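Progress report, quarter to May 30, 2025
From: Talha Jatoi, markets desk research
To: the Akitness grants team

Hello all, and thanks for the extra week on this one. The short version is that the small-company share index is running, the back history is mostly in, and the weekly note goes out every Monday before the market opens. The long version follows, with grumbles.
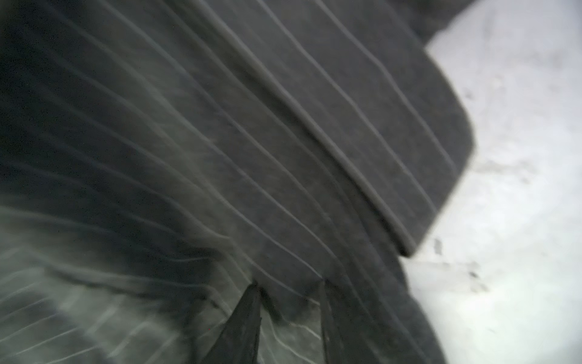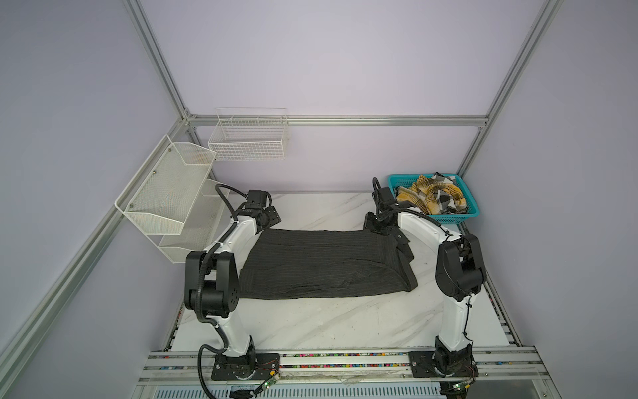
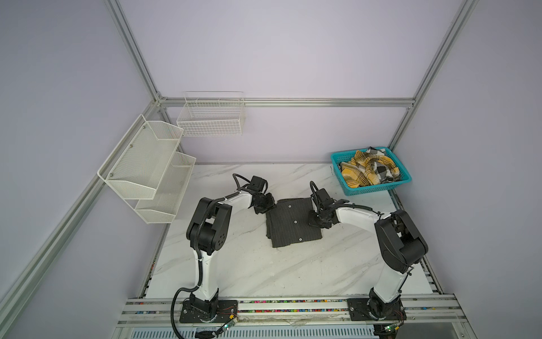

**Where the index has got to**

When you agreed the grant we had a list of 200 companies we wanted to follow, all of them too small for the big indices and mostly ignored by the brokers. We're now at 193. The seven we lost went in the usual ways: three were bought out, two moved to another exchange, one stopped filing and one merged with a company already on the list (which had me double-counting its dividends for a fortnight before I spotted it, sorry).

I haven't topped the list back up yet. I'd like to do that once a year on a fixed date, so that nobody can accuse us of picking winners as we go along. If you feel strongly that it should always stand at the full number, tell me before the autumn and I'll write the rule that way.

Prices come in overnight from Eltomar. Their feed has been fine since March, when they changed the way they mark suspended shares and forgot to tell the smaller customers. For four days we had suspended companies showing a price of zero, and you can imagine what that did to the index! I caught it on the second morning but it took the rest of the week to get clean figures out of them. The published numbers have been corrected, with a note at the foot of each one saying so.

**Back history**

This has been the slog. The plan was ten years of daily closing prices for every company, adjusted for splits and dividends. I've finished 138 of them. What's left is the awkward lot: firms that changed their name, firms that had two classes of share and folded them into one, and a handful whose old annual reports only exist as bad scans.

Saraç has been a great help here. They've let me use their archive of company announcements for nothing, on the understanding that we credit them in the methodology paper, and their search is so much better than the official one that I've stopped using the official one altogether. I get through two or three companies on a good day. On a bad day I spend six hours on a rights issue from eight years ago and go home cross.

I'd said the history would be done by now and it isn't. My new guess is the end of August. I've left a bit of slack in that for holidays, but not much.

**The weekly note**

I'm really pleased with how this is going. We started it as a side product, a page and a half on what moved and why, and it has turned into the thing people write to me about. We now have 31 firms paying for it, mostly small fund managers and a couple of accountants, plus the free list. I keep it plain. If a share has dropped by a fifth and I can't find a reason, I say I can't find a reason, and I've had more friendly emails about those lines than about anything clever I've written.

The most-read one so far was on interest costs. A lot of these companies borrowed cheaply several years back and are now having to borrow again at today's rates, and when you add up the extra interest it eats a painful share of profit at the weaker end. I went through the debt notes by hand for that, so it was a long week, but I'd like to do it again every six months. It would make a decent series.

One reader asked for a daily version. I've said no for now. There simply isn't enough news in shares this size to fill a page a day, and I'd end up padding.

**Money**

Spending is a little under plan. The data bill is as quoted and my own time is as quoted. We've saved on the archive, thanks to Saraç, and I haven't touched the travel line. I'd like to move what's left of travel into proofreading, if you're happy with that. I'm a bad judge of my own commas and two of the subscribers have begun to mention it.

The one cost that may go up is hosting. Torumier looks after the website and the download page, and they're changing their price bands in the autumn. I've asked for the new rates in writing and will send them on when I have them.

**What I'm worried about**

Mainly that it's all in my head. The adjustment rules are written down but the odd decisions (what to do when a company pays a dividend in shares, say, or when trading stops halfway through a day) live in a notebook and a very long spreadsheet comment. I've begun typing these up and have got as far as the dividends. I want the whole lot finished before I take my leave in July, so whoever minds the index that week has something better than my handwriting.

I'm also keeping an eye on trading volumes. Some of the smallest companies on the list go days without a single trade, and then one modest order moves the price by six or seven per cent. That's real, in the sense that somebody did pay it, but it makes the index twitchier than I'd like. I'm testing a minimum volume rule and will send you both versions side by side.

**From you, please**

A yes or no on moving the travel money, and a view on topping up the list. Either can wait until our next call.

Talha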